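Jalville Parents Board > Toys and Play > Sorting blocks: by color or by shape?

soledad_c
Posted 2022-05-25
OK so I need opinions. We got a set of plastic blocks from my sister in February (cubes, stars, cylinders, a triangle one, all mixed colors) and I've been putting them out on a board in color pairs for my daughter. Two reds together, two greens together and so on. My mother-in-law says I should be doing shapes first. Does it matter?? She's 2 and mostly wants to put them in my shoe.

brement_dad
Color first, every time. Both of mine got color months before they cared what a corner was.

Jozefína Beneš
Gonna disagree with you there! My son couldn't care less about color but he'd line up every cylinder in the house, batteries included. Try both and see which one she messes with longer.

brement_dad
Fair, but stars in a toddler set are confusing. The ridged ones especially, mine thought the star and the flower were the same thing.

Jozefína Beneš
So let them be the same thing for a while, what's the harm

fortycrayons
How many are you putting out at once? We had a tub of 40 and it was just a dumping game. I went down to 6 and suddenly there was sorting.

soledad_c
Eight, in four colors. I could drop the yellows, she ignores those anyway. I like the board though, it keeps everything in one spot and she knows that's where blocks live (when they're not in my shoe).

fortycrayons
Keep the board! Ours is an old cutting board and it's the best part of the whole setup. Leave her some bare space on it too so she can move stuff around.

soledad_c
Yep, I keep them all toward the back and leave the front half clear for her. The blues I don't push right up against each other, the reds and greens I do. Anyway I'm sticking with colors until the weekend and then I'll give shapes a fair try, and my mother-in-law can have her turn setting it up.

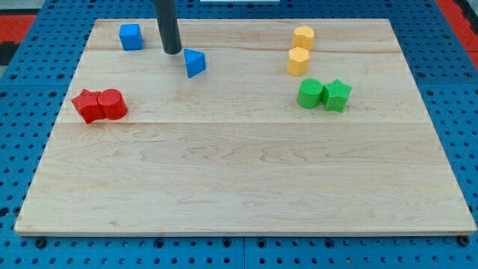
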